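Langat Automation Planning – Unit 8 handout
Course staff, May

Budgeting for a small arm cell

The arm is usually the line people get right. The lines below it are where the Trallen plan went over – spare finger pads, cable ties, a second table top, mugs and cups that chip.

Work through these before you ask for a quote:

1. Write down the heaviest item the gripper will lift, full or empty.
2. Set aside 20 percent for parts that wear.
3. Allow 23 working days for delivery and setup.
4. Price the props. Jurholm put down 200 dollars and used all of it.

Liquids need their own line. Ask the supplier in writing what a spill does to the warranty, and budget for covers if the answer is vague – Clamenent did this only after ordering.

Bring your draft sheet to the next session, with one task costed in full.

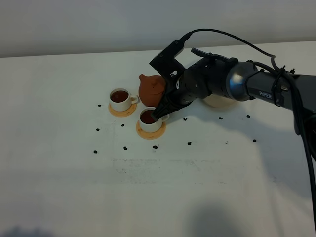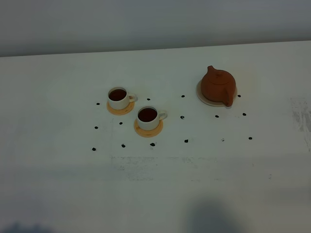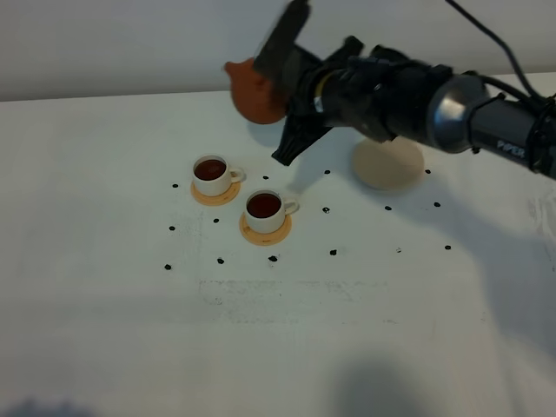
Tea task: two filled cups and a clay teapot on a white table top.

Questions to the Langat course office | Back to top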